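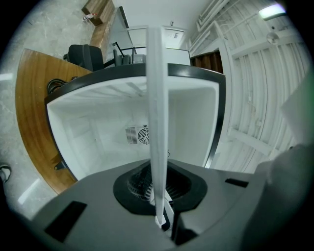

The kitchen is finally quiet

22 Sep 2026

Well, hello again! I know I promised a post about the garden, and I will get to it, but first I have to tell you about the thing that has been eating up my evenings since May, which is learning to bake my grandmother's rye bread.

Some of you will remember that my cousin Frida Mogensen sent me a box of old papers after we cleared out the house in Hirkbridge. Most of it was what you'd expect (gas bills, church newsletters, a truly startling number of knitting patterns) but folded inside one of the newsletters was the bread. I'd thought that recipe was gone. Grandma Guðlaug made it from memory and would wave you off if you asked for amounts, so to see it there in her own slanty handwriting made me sit right down on the floor and have a little cry.

Then I read it properly and got a bit less sentimental. It says "flour, enough." It says "syrup, the usual." It says to leave it overnight in a low oven, and "low" is underlined twice, as if that settled the matter!

My first loaf could have held a door open in a gale. The second was better on the outside and pudding in the middle. I called my uncle Ketill, who ate more of that bread than anyone living, and he thought very hard and told me it used to be "darker, but not burnt, and it smelled like the hallway." I love him dearly, but I couldn't do much with that.

What helped in the end was Ridwan from my old office, who bakes sourdough and is patient on the phone. He asked what she baked it in, and I suddenly remembered the tall coffee cans with foil over the top. I had been using an ordinary open loaf pan this whole time. The bread is supposed to steam in there, all closed up, and of course mine was drying out. I found 3 cans at a yard sale, washed them until my hands went pruney, and tried again.

Oh, you should have smelled the house in the morning. It did smell like the hallway. I stood there in my robe at 5 with a butter knife, waiting for it to cool, and I didn't wait nearly long enough — the first slice fell to bits and I ate it anyway, with cold butter and a piece of cheese.

I've mailed a loaf to Frida and I'm taking one over to Ketill this weekend. He says he'll be strict. I still think it wants a touch more syrup, and I'd like to try it with buttermilk, as there's a smudge on the paper that could be either "buttermilk" or "butter, mild."

If anyone's grandmother made something similar and wrote the amounts down, please leave me a comment. The garden post is coming, I promise. The beans got away from me a little.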